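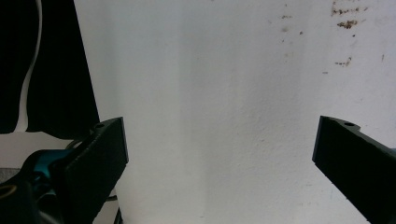
Wenn der Mensch den Greifer selbst in der Hand hält, wo bleibt dann der Roboter, lautete die erste Wortmeldung bei der Vorführung in Emham. Die Antwort des Vorführenden fiel kurz aus: Er kommt später, und bis dahin darf er nicht fehlen können. Gemeint ist, dass jede aufgezeichnete Bewegung so beschaffen sein muss, dass ein Arm sie nachfahren kann.

Begleitblatt 7 zur Vorlesung Handhabungstechnik
Exkursion zum Tag der offenen Tür der Oei, Standort Emham
Montag, 14. Juli 2025

1 Gegenstand

Vorgeführt wurde das Verfahren Dimau zur Aufzeichnung von Greifbewegungen mit handgeführtem Werkzeug. Das Blatt fasst den technischen Teil zusammen. Der Hallenrundgang ist nicht prüfungsrelevant und wird hier nicht behandelt.

2 Aufbau des Werkzeugs

Das Werkzeug besteht aus Griff, Parallelgreifer und fest montierter Kamera. Die Kamera ist starr mit dem Greifergehäuse verbunden; Finger und Arbeitsraum erscheinen im selben Bild. Die Finger sind mattschwarz und laufen in eckige Spitzen mit ebenen Innenflächen aus. In der Aufnahme am Anfang des Blattes ragen sie von beiden Seiten in den unteren Bildbereich, weit geöffnet und ohne Objekt. Die Druckstruktur ist an der Fingeroberfläche schwach erkennbar. Nahe den Spitzen sitzt je eine kleine runde Montagebohrung.

Der Bediener betätigt die Finger über einen Hebel am Griff. Ein Motor ist in der Handversion nicht vorhanden. Die Öffnungsweite wird aus dem Kamerabild bestimmt, ein eigener Wegsensor entfällt. Voraussetzung dafür ist, dass beide Fingerspitzen während der gesamten Aufzeichnung im Bild bleiben.

3 Ablauf einer Aufzeichnung

Eine Aufzeichnung (im Folgenden Episode) umfasst genau einen Handhabungsvorgang, bei der Vorführung das Umsetzen eines Bechers von einer Ablage auf eine zweite.

a) Werkzeug in Startlage bringen, Finger vollständig öffnen.
b) Aufzeichnung starten, kurz stillhalten.
c) Objekt anfahren, greifen, umsetzen, loslassen.
d) Werkzeug zurückziehen, Finger wieder vollständig öffnen.
e) Aufzeichnung beenden.

Die geöffnete Stellung in a) und d) dient als Bezug für die Öffnungsweite. Fehlt sie an einem Ende, wird die Episode verworfen. Am Vorführstand waren nach Auskunft des Betreibers bis zum Mittag rund 2005 Episoden im Bestand, die Episoden der Besucher eingeschlossen.

4 Lagebestimmung

Die Lage des Werkzeugs im Raum wird aus der Bildfolge und den Daten einer Inertialmesseinheit geschätzt. Das Verfahren verfolgt Merkmale des Hintergrunds über mehrere Bilder. Kontrastarme Flächen sind ungünstig. Eine weiße, fein strukturierte Putzwand, wie sie den größten Teil der Aufnahme ausfüllt, liefert wenige eindeutige Merkmale; brauchbar sind am ehesten Stellen wie die bräunlichen Flecken oben rechts oder die Kante zur dunklen Fläche links.

Die Fingerbereiche müssen vor der Merkmalssuche maskiert werden. Sie bewegen sich mit der Kamera und würden der Schätzung Stillstand vortäuschen. Die Maske hängt von der Öffnungsweite ab und wird bei Dimau für jedes Einzelbild neu berechnet.

Reißt die Verfolgung ab, kann die Lücke aus den Inertialdaten überbrückt werden. Die Positionsabweichung wächst dabei schnell an (zweifache Integration der Beschleunigung, siehe Blatt zur Koppelnavigation vom Mai). In der Vorführung galt eine Episode als unbrauchbar, wenn die Verfolgung in mehr als 7 aufeinanderfolgenden Bildern ausfiel.

5 Übertragung auf den Arm

Am zweiten Stand war ein Arm mit baugleichen Fingern und gleicher Kameraanordnung montiert. Die Bewegungen werden relativ zur aktuellen Werkzeuglage ausgegeben; eine Einmessung der Roboterbasis gegen den Raum ist für diesen Schritt nicht nötig. Zu prüfen bleiben Erreichbarkeit, Gelenkgrenzen und Geschwindigkeit. Bewegungen aus dem Handgelenk sind häufig schneller, als der Arm sie zulässt. Der Betreiber staucht solche Abschnitte zeitlich nicht, er sortiert sie aus.

Das Modell für die Vorführung stammte vom Standort Nandlow und war dort mit 3488 Episoden angelernt worden. Der Becher wurde mehrfach umgesetzt. Bei einem Versuch schloss der Greifer neben dem Rand, der Arm fuhr zurück und setzte erneut an. Eine Erfolgsquote wurde nicht genannt und lässt sich aus den gezeigten Durchläufen nicht ableiten.

6 Aufgaben zur Nachbereitung

6.1 Skizzieren Sie die Koordinatensysteme von Kamera, Greifer und Fingerspitze. Geben Sie an, welche Transformationen konstant sind.

6.2 Die Öffnungsweite wird aus dem Abstand der Fingerspitzen im Bild bestimmt. Welche Fehler entstehen, wenn sich die Finger unter Last durchbiegen?

6.3 Begründen Sie, weshalb Hand- und Armversion dieselbe Kameraanordnung verwenden. Welche Anpassung wäre bei abweichendem Objektiv erforderlich?

Abgabe schriftlich vor der nächsten Übung, Skizzen von Hand sind zulässig.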